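Inicio | Cocina | Baño | Taller | Consejos | Contacto

Limpieza y orden del lavabo con armario mural

Procedimiento para lavabos de cerámica blanca con grifo cromado y armario de pared. Tiempo de trabajo: menos de una hora. Revisado en septiembre por Itzel Cervantes.

Material: dos paños de microfibra, cepillo de cerdas blandas, jabón neutro, vinagre blanco, cubo graduado. No se usan estropajos metálicos ni polvos abrasivos; rayan el esmalte y el cromado.

1. Retirar los objetos del borde de la pila y cerrar el grifo a fondo.
2. Preparar 1000 ml de agua templada con 2 cucharadas de jabón neutro.
3. Limpiar de arriba abajo: primero el armario, después la pared, por último la pila. En paredes con textura, paño apenas humedecido y sin frotar.
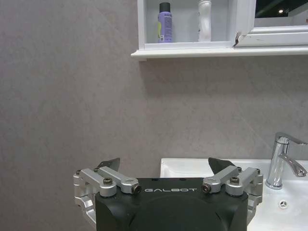 Lavabo con grifo cromado y armario blanco en la pared gris.

Grifo. La cal se acumula en la base y en el aireador. Aplicar un paño con vinagre rebajado a partes iguales, dejar actuar cinco minutos, aclarar y secar. No prolongar el contacto - el vinagre termina por matear el cromo. El aireador se desenrosca a mano y se cepilla aparte.

Desagüe. Verter casi 2000 ml de agua caliente, nunca hirviendo si el sifón es de plástico. Si sigue lento, desmontar el sifón con un cubo debajo y revisar la junta antes de volver a montarlo.

Armario. Vaciar los estantes abiertos por completo y pasar el paño también por los cantos. Los tubos se guardan de pie, sobre el tapón. Los frascos con dosificador van en el estante de más altura libre. El espejo se limpia con el producto en el paño; pulverizado directamente, el líquido baja al marco y acaba hinchando el tablero.

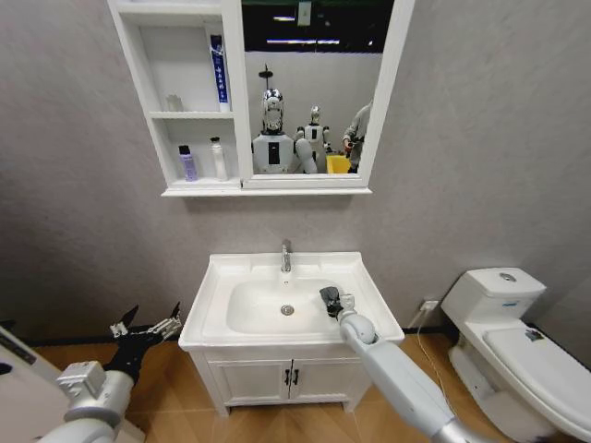 Mueble inferior. Secar primero la junta entre las dos puertas y después los tiradores, donde queda jabón. Por dentro, comprobar con papel seco las conexiones y el fondo. Si el suelo es de madera o imitación, recoger las salpicaduras en el momento y no fregar con el mopa empapada.

Frecuencia: pila y grifo, cada semana; armario y sifón, cada dos meses.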